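Kitchen notebook, Brosandale test kitchen
November 2022
Subject: spiced lentil and barley filling for pasties, batch consistency

Picking up from the September notes. The problem then was that the filling split on reheating: a layer of thin liquid at the bottom of the tub and a dry, claggy mass on top. Three suspects were listed at the time, namely the barley, the tomato and the holding time. The tomato has been ruled out. Swapping tinned for paste made the colour darker and did nothing to the split. Barley and holding time are dealt with below.

Base recipe unchanged except where stated. Brown lentils, pearl barley, onion, carrot, celery, garlic, cumin, coriander seed, smoked paprika, tomato paste, vegetable stock. Salt goes in at the end. Stock is the Brutex powder at the strength on the tub. I tried it at half strength once in the summer and the filling tasted of wet cardboard, so leave it alone.

Batch A. Barley cooked in the pot with the lentils, as before. Lentils were done well ahead of the barley and had started to break up by the time the barley was tender. Filling looked fine when hot. Chilled overnight, it set hard enough to stand a spoon in. Reheated with the lid on, it split the same way as in September. Starch from the barley is clearly doing the thickening, and it doesn't survive the chill and reheat in a stable form.

Batch B. Barley cooked separately, drained, rinsed under the cold tap, folded in at the end. No split. It was too loose to fill a pasty, though, and the casing went soft underneath in the oven. Flavour thinner as well, since the barley had taken up plain water instead of stock.

Batch C. Barley cooked separately in stock, drained but not rinsed, 262 g dry weight to the full pot. Drained stock kept and reduced by half, then returned to the lentils. Folded together off the heat. Slight weeping after a night in the fridge, which stirred back in without trouble. Held its shape on the spoon. Best of the set by some distance.
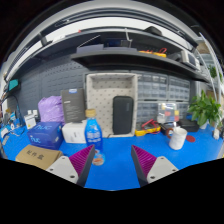
Batch D was a repeat of C with the holding time stretched, to see how much of the improvement was down to getting it out of the pot quickly. Held covered on the lowest heat for 38 minutes before cooling. Weeping was worse than C but nowhere near A. The lentils had gone soft at the edges and the carrot had lost its bite. Conclusion for the method sheet: off the heat as soon as the barley is in, spread shallow in the steel trays, into the chiller once it has stopped steaming. Do not leave it in the pot because the trays are in the wash.

Spices. Whole cumin and coriander toasted dry and ground the same morning. Used the Xolalpa paprika in A and B, ran out, and finished C and D on the ordinary smoked one from the dry store. The Xolalpa is sweeter and less smoky. It makes the comparison untidy, but paprika will not affect the texture, and texture was the point of the exercise. For the tasting, repeat C with one paprika only. My own preference is the ordinary smoked. The sweeter one gets lost behind the tomato.

Garlic: 8 cloves to the pot, sliced, added after the onion has coloured. Earlier versions had it going in with the onion and it caught on the base every time on the big ring. If anyone is using the induction hob the risk is lower, but keep to the same order so the batches can be compared.

Pastry. Not the subject of this entry, but worth recording. The shortcrust made with half butter, half vegetable fat held up better under the wetter filling than the all-butter one. Rolled to 3 mm, rested in the fridge, filled cold. Filling that was still slightly warm from the tray (my fault, batch B) melted the fat at the seam and two of the pasties opened along the crimp. Egg wash once before baking. A second coat gave a better colour but stuck the crimp to the paper.

Oven. The Sudon runs hotter at the back left than anywhere else. Turn the tray at the halfway point. The dial thermometer on the middle shelf read 11 degrees over the setting when fully warmed up, so I set it low to compensate. Readings taken with the door shut and the tray in. The fan setting was not used for any of these. It dried the tops before the bases had browned.

Seasoning check, batch C, cold and then hot. Cold it seemed underseasoned. Hot it was right. Taste hot before correcting. A squeeze of lemon at the end lifts it, and I would sooner add that than more salt. Chopped parsley tried in a small portion: pleasant on the day, grey by the next. Leave it out of anything that is going to be chilled.

Freezing. One tray of C portioned and frozen unbaked in pastry, one tub of filling frozen on its own. Neither opened yet. If the filling weeps on thawing, the next thing to try is a little mashed lentil stirred through before chilling, a ladleful taken from the pot and crushed with a fork. I don't want to use cornflour. It gives a shine that looks wrong in a pasty and we would need to change the ingredients label.

To do
Repeat C, one paprika, weigh the reduced stock before it goes back in.
Thaw and bake the frozen tray, straight from the freezer for half of it, thawed overnight for the rest.
Check whether the pot barley in the dry store is the same cut as the last sack. It looked coarser.
Order more parchment.
Rewrite the method sheet and take the September one off the wall.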